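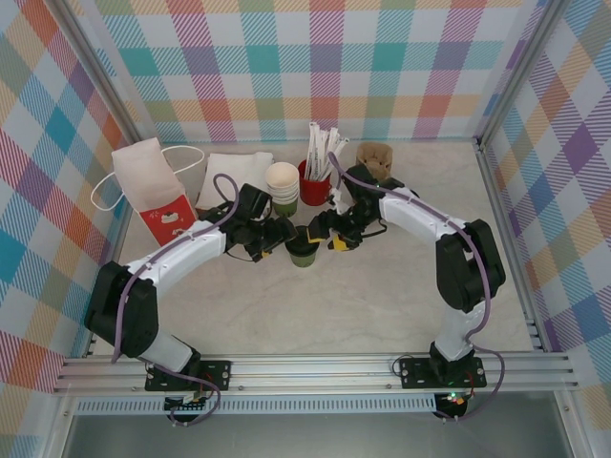

*Café supplies near the back wall, with the plaid in attendance. Photo: Zakine*

**KURDALE, 6/26/25** – Zakine, the Kurdale firm that outfits small cafés, today opened orders for Ruder, a counter kit for owners who have been storing their supplies wherever there was room last Tuesday.

Ruder gives a café one home for the things it runs out of at the worst moment. The kit costs $540, or $700 with delivery and a 90-minute setup visit, during which a Zakine fitter will move your supplies to the back of the counter and try not to comment on where they were.

"People spend months choosing beans and then keep the lids in a drawer with the batteries," said Nandi Oosthuizen, who runs the Ruder line. "We can help with the lids. The batteries are your business."

The tartan backdrop is sold separately. Zakine expected to sell none and has taken 5 requests so far – all from people who had been shown a plain one first.

Orders placed now ship in August. Press inquiries go to Nandi Oosthuizen at the Kurdale office, preferably after the morning rush.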